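I promised some words about the Veria hand-held gripper kit after one month of use. I am a customer, I paid it myself, 534 euros with shipping. This will be several posts.

1/ What comes in the box: the handle, two fingers, two spare pads, a bag of screws, a cable and a printed guide of 31 pages. The guide is good. Only the chapter on calibration is too short, and I had to read it three times.

2/ Assembly took me 74 minutes. The small screws for the base plates are all the same length, so you cannot make a mistake there. The trigger spring is more difficult. Do this part over a tray, otherwise you will search on the floor.

3/ The pads are the reason I chose Veria and not the Drestwood kit. They are soft and have fine diagonal ridges. With my older tool, which had flat pads, a towel slipped out very often. Cloth is what I care about most, so I record a lot of folding and moving of towels at my desk.

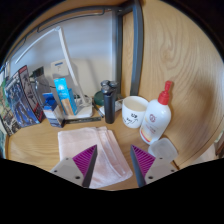
4/ In one month I saved 189 recordings. I threw away fewer than I expected. Most of the bad ones were my own fault, I moved the wrist too fast and the tracking was lost.

5/ Weight. For ten minutes it is fine. After half an hour my thumb is tired, and I have normal hands. A person with small hands should try it before buying. I wrote to Veria about a shorter trigger and they answered the next morning that it is planned for spring. No price yet.

6/ The software is called Trirna. It is simple and it does not ask for an account, which I like. But the export is slow, and if the disk is full it stops without any message. I lost one evening to this.

7/ Some of you asked about the Ansari service, where they send you the kit and you rent it by the month. For a short project it may be cheaper. I did not try it, so I can't say if their pads are in good condition.

8/ Would I buy it again? For cloth and soft things, yes. For small hard parts I would wait for the narrow fingers. If you have a question about the calibration, write it under this post, I will answer in the evening.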